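The robots that need a hand held

Posted Jan 28, 2026

I went to an open day at the Mirkberg college last week expecting, I'll admit, a bit of a show. You know the sort of thing - a metal arm pours a pint, everybody claps, and you go home with a free pen. What I got was a morning in a classroom with people picking things up, and I haven't stopped going on about it since.

The day was put on by Lyimo, a small outfit that builds grippers, along with the college's engineering lot. Evelien Postma was running our session. She had a voice that carried right to the back without a microphone, and she didn't bother with slides. She handed a gripper to the first person through the door and told him to get on with it.

The idea is that a person does the job first, using the same sort of fingers the robot will have, and a camera on the tool records how it went. Do that enough times and the machine has something to learn from. Lyimo wants 4000 of these recordings by March. They'd got to 293 when I arrived, which drew a groan from the students and a laugh from everyone else.

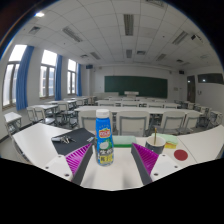
The hand-held gripper lined up on a bottle, with keys, a sponge and a cup on the same desk.

I had three goes and I was rubbish at two of them. You squeeze, the pink ribbed pads close in, and you suddenly realise how much your own fingertips have been doing for you all these years. My first bottle went over. Keys were worse! I chased a bunch of them across the desk like a man trying to get a pea onto a fork, and a girl of maybe twelve then did it first time.

Now, my neighbour Leonora Maglaya thinks this is all a bit grim. She worked on the packing line at Zomora in Stedport until it shut, and her view is that we're teaching the things to replace us and doing it for nothing, with a biscuit at half time. I can't wave that away. If your hands are the lesson, somebody ought to be paying you for it, and I said so to Evelien. She told me the regular recorders get an hourly wage and visitors' goes are thrown out. Fair enough, but I'd like to see that written down somewhere.

Still, I'd take this kind of open day over the pint-pouring kind any time. I came away knowing how slow the work is and who does it, and I got to ask awkward questions of someone who answered them. More firms should let us in while things are still being knocked over. The next one is in March and I've put my name down - I want another crack at those keys.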